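3.2 Collecting the demonstrations

The teaching rig, which we call Stutik, was meant to spare its users any knowledge of joint angles. The person giving the demonstration drives the arms by remote control and watches the wrist views, and the system writes down everything, including the parts the person would prefer it did not. Our main operator was Hashini Mollah, who had used a similar rig for stacking cups and was told, with more optimism than accuracy, that umbrellas would be much the same.

They are not much the same. A cup has one shape. A folding umbrella has a shape for every mood, and most of the interesting ones fall between open and shut. We chose it for that reason, along with a set of limp fabric items, because earlier work in our group (the Kanagaratnam tasks) had leaned heavily on things that stay where they are put. Each task was shown 16 times. A demonstration began when the operator pressed the left pedal and ended when she pressed it again or said something unsuitable for the audio log, which we have since stopped keeping.

The first decision in any umbrella demonstration is where to hold it. Taking the canopy gives the fingers plenty to grab and almost no say in what the rest of the umbrella does. Taking the rod is fussier to line up from the wrist view, but once the fingers are on either side of it the grasp is easy for the policy to describe to itself: a long straight thing with a finger on each side. Figure 4 shows a grasp of the second kind, with the canopy partly open and the ribs and wire stretchers in plain view beneath the fabric.
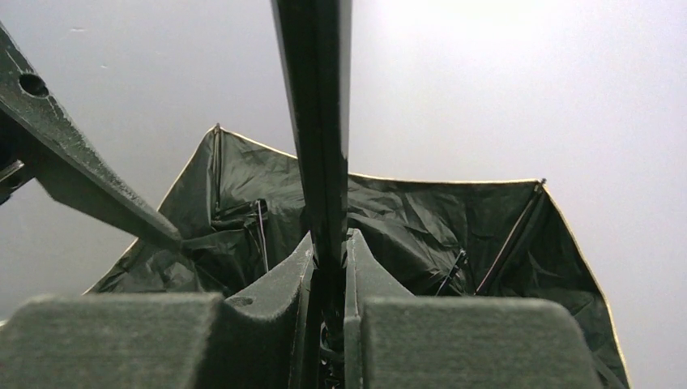
Figure 4. Rod grasp on a partly open umbrella, from the wrist camera.

We asked operators to prefer the rod and let them argue. Hashini argued for the canopy on the grounds that this is how she handles her own umbrella, and we kept a few of those runs apart under the label "local custom." They are left out of the training set used in Section 4, although they make lively viewing.

The view in Figure 4 also shows a problem we had badly underrated. The canopy fills much of the middle of the picture and what lies behind it is, for the purposes of learning, gone. A person at the controls copes by remembering what was there. The policy has a memory of 2 seconds, a number we picked early on and then defended for longer than it deserved. Stretching it helped with the umbrella and made the behaviour on simpler tasks oddly thoughtful, with long pauses before doing the obvious.

We tried three remedies. The first was to ask operators to back the wrist away before each grasp, so that the policy got at least one wide look. The second was to add the other arm's camera as a second input. The third was to drop the frames in which little but fabric could be seen, an idea that sounded tidy in a meeting and removed most of the frames in which anything happened. We kept the first two.

3.3 Loose fabric

The fabric tasks use the same pedal, the same controls and the same operators, by now less optimistic. Cloth has no rod. Wherever the fingers close becomes the handle, and the rest of the item arranges itself to suit. Our instruction sheet, drafted by the Zuvska half of the team on a Saturday and showing it, said to "take the cloth at its natural gathering point." Operators asked where this was. We now say to close on the middle of the bundle, as below, and leave nature out of it. 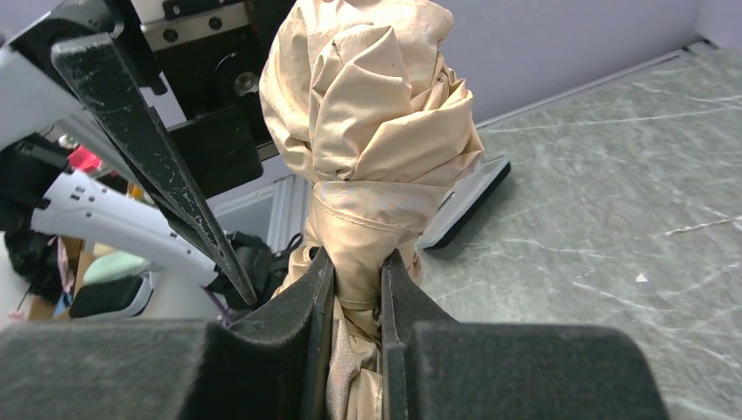 Sillitz Workshop Papers, vol. 2, p. 50

With both arms near the same piece of fabric, the operator has to keep track of two sets of fingers that would each be well behaved alone. We did not script which arm should lead. Left to themselves, operators nearly always led with the hand they write with, and the policy picked this up faithfully, so that it can fairly be called right-handed. Mirroring half of the recordings cured the habit and cost us a little accuracy, roughly what we had gained from the second camera.

Corrections were kept in. When an operator closed on too little cloth, opened again and went back for more, the whole episode stayed in the record, fumble included. Policies trained only on clean runs had no notion of what to do after a poor grasp and would carry on, with great composure, holding nothing. Those trained with the fumbles tried again. They also, now and then, fumbled first in order to try again, a reading of our intentions that we could not entirely fault. Weighting the frames after a correction more heavily than those before it reduced this to a level we could live with, and the October recordings all use that weighting.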